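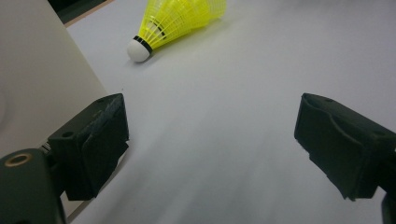
What is a yield rate, and why does an admissions office need one before it sends any offers?

A yield rate is the share of admitted applicants who go on to accept their place. An office needs an estimate of it in advance so that it can decide how many offers to send for a given number of seats. If every admitted applicant enrolled, the two numbers would be the same. In practice most applicants hold several offers at once and can take only one.

Unit 6 Handout: Offers, Yield and the Waiting List
Certificate Course in Admissions Administration
Tronerley College, Office of Continuing Studies

Reading before class: Unit 6 of the course reader, sections 1 to 4. Section 5 (transfer applicants) is optional and will not be covered in the lecture.

1. Scope of this unit

Unit 5 dealt with the ranking of applicants and ended at the point where the ranked list is approved. Unit 6 begins there. It covers the period from the release of offers to the first day of classes, during which the size and makeup of the entering class are settled.

Three terms are used throughout and should be kept apart.

Capacity: the number of first-year seats the institution has approved for the coming year.

Offer: a formal notice of admission that the applicant may accept or decline by a stated deadline.

Commitment: an offer that the applicant has accepted, together with whatever deposit or form the institution requires. An applicant who has said by telephone that he or she intends to enroll has not made a commitment.

Enrollment is a fourth figure, measured later. It is always equal to or lower than the number of commitments, and the difference between the two is treated in section 6.

2. Calculating yield

Yield is found by dividing commitments by offers. The worked case for this unit is the entering class at Skendwood, whose figures are set out in the course reader. Skendwood has a capacity of 569. In the spring it released 1,414 offers. To fill every seat from those offers alone it needed a yield of 569 divided by 1,414, or 40.2 percent.

The planned yield is a forecast drawn from earlier years. The realized yield is known only after the deadline. Students in past sessions have sometimes reported the planned figure as if it were the result, and marks are lost for this on the written assignment.

Yield should also be calculated separately for each group of applicants that behaves differently. Common divisions are:

Applicants living within commuting distance and those living farther away
Applicants offered financial aid and those offered none
Applicants who named the institution as their first preference and those who did not
Applicants to programs with a portfolio or audition and all others

A single overall rate can stay level for several years while the rates beneath it move in opposite directions. When the mix of offers then changes, the overall rate moves suddenly and the office has no explanation ready. The Groritz case in the reader (pages on regional recruitment) should be read with this in mind. Groritz widened its recruiting area and sent more of its offers to distant applicants, who had always accepted at a lower rate. Neither group changed its behavior, yet the overall yield fell.

3. Over-offering and under-offering

An office that sends too many offers risks a class larger than its capacity. The costs are immediate and visible: crowded sections, housing shortages, late hiring of instructors. All offers must be honored. An institution that withdraws offers after acceptance because it has miscounted its seats exposes itself to complaints and, in many places, to legal action.

An office that sends too few offers risks empty seats. The cost is lost tuition, and it continues for as long as that class would have been enrolled. There is a remedy, however, because further offers can still be made. For this reason most offices prefer to release slightly fewer offers than the forecast calls for and to make up the difference from a waiting list.

How far to lean in this direction depends on two things — how reliable the yield forecast has been, and how strong the waiting list is likely to remain by the time it is used. An office with a steady record can release close to the full number. An office opening a new program, for which no record exists, should hold back more.

4. The waiting list

A waiting list is made up of applicants who meet the standard for admission but for whom no seat is available at the time of the first decision. It must be kept separate from the list of refused applicants. Placing an applicant on the waiting list as a courtesy, with no real prospect of an offer, is poor practice and will be discussed in class.

Skendwood invited applicants to join its list and recorded 313 who confirmed that they wished to remain under consideration. Only confirmed names should be counted. Applicants who do not reply to the invitation are to be treated as having withdrawn.

At the commitment deadline Skendwood had 479 commitments, a realized yield of 33.9 percent against the 40.2 percent required. This left 90 seats open.

Note that the ratio of open seats to names on the list, 90 to 313, is 28.8 percent. It would be a mistake to tell applicants that this was their chance of receiving an offer. Some of those who receive an offer from the list will decline, and each refusal allows a further offer to be made. The share of listed applicants who receive an offer will therefore normally be higher than the share who finally take a seat.

Ranked and unranked lists. A ranked list assigns each applicant a position, and offers are made strictly in order. An unranked list allows the office to select according to need, for example to fill open seats in one program before another. Both forms are acceptable. The institution must state in its published rules which form it uses, and must not change the form after the list has been opened.

Where the list is ranked, applicants may ask for their position. The office should decide before the season begins whether positions will be disclosed, and should apply the same answer to every applicant. The policy at Đoàn, reproduced in the reader, discloses positions in writing only and on request.

5. Working through the list

Offers from a waiting list are usually made in rounds. The following sequence is standard.

First, confirm the number of open seats with the registrar, by program where seats are divided by program.

Second, send offers for the first round. Where refusals are expected, the number of offers in a round may exceed the number of open seats by a small margin, subject to section 3 above.

Third, set a reply period. Five working days is common early in the summer. By August the period is often reduced to two, and the notice should say so plainly.

Fourth, record every reply on the day it is received. Applicants who do not reply by the deadline are removed and informed in writing.

Fifth, recalculate open seats and begin the next round.

The list must be formally closed. All applicants remaining on it should receive a notice of closure, even when the office believes they have enrolled elsewhere. Files left open into the fall are a frequent finding in internal reviews.

Communication. Notices to waiting-list applicants should state what has been decided, what the applicant must do, and by what date and time of day. A deadline given only as a date leads to disputes over messages sent late in the evening, and 5:00 p.m. local time at the institution is the usual form. Staff should not offer personal estimates of an applicant's prospects by telephone or in person.

6. Losses between commitment and enrollment

Some applicants who have committed will not appear on the first day. The reasons include an offer from another institution's waiting list, a failure to complete secondary school, a change in family finances, and delays with travel documents. Losses from this cause are found by subtracting enrollment from commitments and dividing by commitments.

Offices that track this rate build it into their target, so that the number of commitments sought is somewhat larger than capacity. Offices that do not track it will find seats empty in the first week, when the waiting list has already been closed. Deferrals must be recorded separately, as a deferred applicant takes up a seat in the following year and reduces the offers available then.

7. Points for discussion

Groritz kept its overall yield forecast unchanged in the year it widened its recruiting area. Identify the information it already held that would have supported a different forecast.

Skendwood might have released more offers in the spring and avoided a large waiting-list intake. Set out the case for and against, using the figures in section 4.

Consider whether the Đoàn policy on disclosing positions would be workable with an unranked list.

8. Written assignment

Prepare a memorandum of no more than two pages addressed to a director of admissions. Using the Skendwood figures, recommend a number of offers for the first waiting-list round and state the acceptance rate you have assumed. Show the calculation. Attach a draft of the notice that would be sent to applicants in that round.

Memoranda are to be submitted through the course page before the Unit 7 lecture. Late work is accepted only with the written approval of the Office of Continuing Studies. Unit 7 covers deferred entry and readmission, and participants should bring their own institution's published rules on both.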